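Pressure cooker check, community kitchen, Skernerport
Checked by Yanti Oei, 21 May 2024

Unit: Jotar 6 litre electric. The seller's sheet says "fully serviced". No paperwork came with it, so I've treated that as a claim.

- [x] **Plug and flex.** No nicks. Fuse is the right one.
- [x] **Inner pot.** Scratched near the base but flat. Fine.
- [ ] **Sealing ring.** FAIL. Smells of old curry and has gone stiff on one side. If this was replaced in April I'd like to see the receipt.
- [x] **Float valve.** Moves freely now. Didn't before I picked the rice out of it.
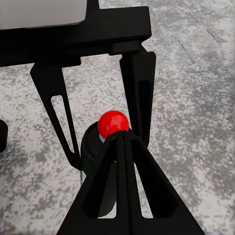 - [ ] **Steam release.** Not passed yet. Kwok says it vents "in no time". I got nearly 17 minutes on a full pot of stock before the pin dropped, so either the outlet is partly blocked or we have different ideas of no time.
- [x] **Lid lock.** Held under pressure on both tries.

## Where it will be used

- [ ] **Outdoor cooking days.** The plan is to run it off an extension lead. Which lead? The Gakisico one is 30 metres and has no rating I can find on it. Not outdoors until somebody shows me one.

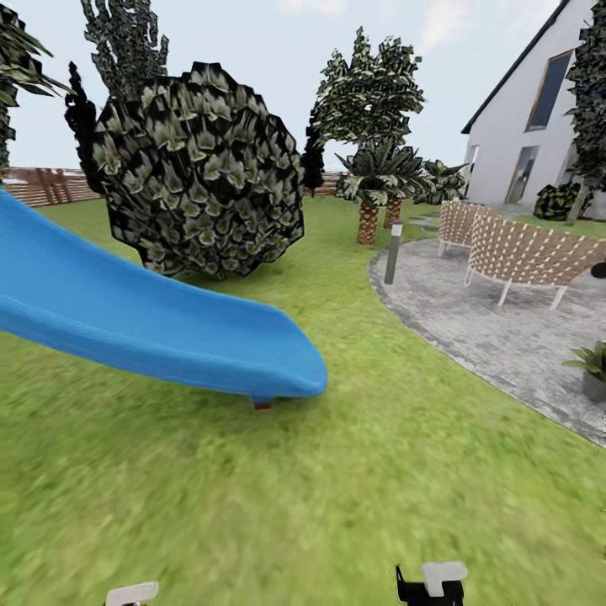
*Blue slide and round shrub on the lawn.*

- [ ] **Distance from children.** "We'll keep an eye out" isn't a measure. Put a barrier round the table or cook inside.
- [x] **Fill line.** Marked inside the pot and readable. People will still ignore it with beans.
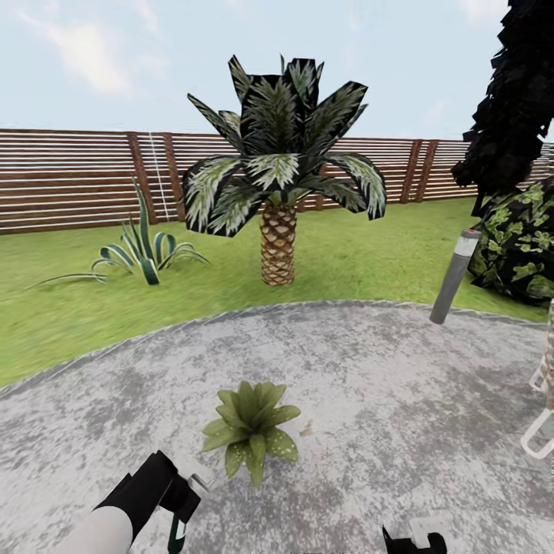 *Slatted fence with brown posts.*

- [ ] **Recipe cards.** The chicken card says 40 minutes at high pressure for thighs. Looks like a slow cooker time copied over. Retest.

Result: not to be used until the ring is changed and the steam release rechecked.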